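Give me the boring demonstrations

Everybody in robot learning wants to talk about models, and I get it, they're fun. But my favourite part of the whole business is the gathering of examples, and I think we sell it short.

Take markers into a cup. Khang Ngô and I recorded 200 episodes of it at Davby in November, and I loved nearly every one! You start to notice your own habits. I always went for the closest marker first. Khang rotated the wrist early, I rotated it late, and the policy we trained at the end dithered somewhere between the two of us.

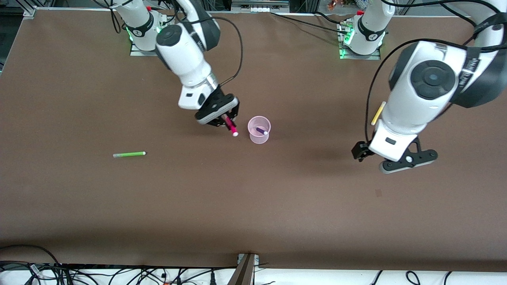 So we threw out 93 episodes and argued over each of them. Amra Đorđević thought we were mad — she'd have kept the lot and let the network sort it out. Maybe with a far bigger pile she'd be right. With 2 operators and one small task, I'd still take the tidy set, provided tidy doesn't mean identical. Scatter the markers. Leave one far off on its own. Keep the fumbles where the operator recovers, and label them properly.

Sit in the operator's chair for an afternoon before you touch the training code. It's a terrific way to learn what your robot is being taught.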